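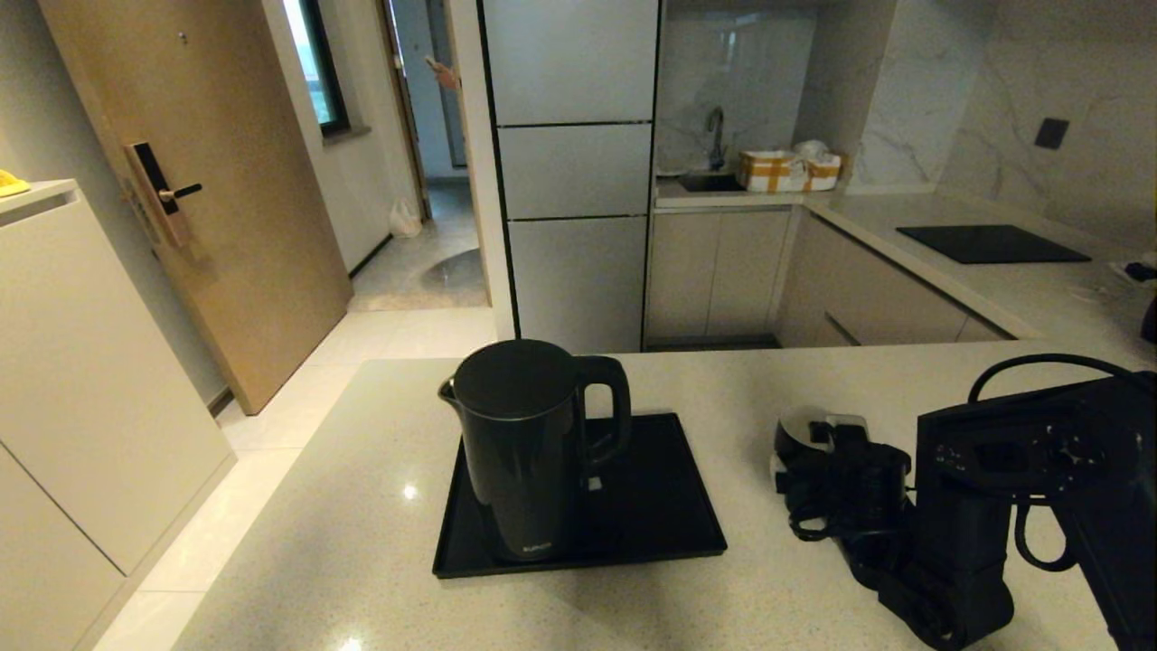

Kettle on the counter, team apartment, Skerham.

May 14, 2023. The Flumard team completed the endurance round at Skerham in 11th place, having started from 2 rows further back than planned. The car ran 205 laps. The gearbox gave no trouble. A slow wheel change under the final caution cost us the place we had held over the Szilágyi entry, and the crew has been asked to review it.
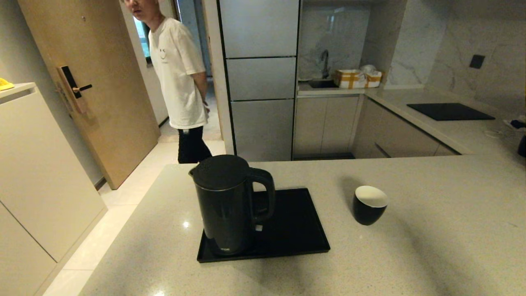 Tire wear remains the chief concern before Vallden. The left rear set was finished after 60 minutes in each stint, and the supplier has been informed in writing. The debrief was held at the apartment, with the door with the smart lock left standing open and daylight coming in at the window beyond. It was agreed that the softer compound will not be used again before August. Entry papers for Vallden are signed. The spare nose is still to be painted.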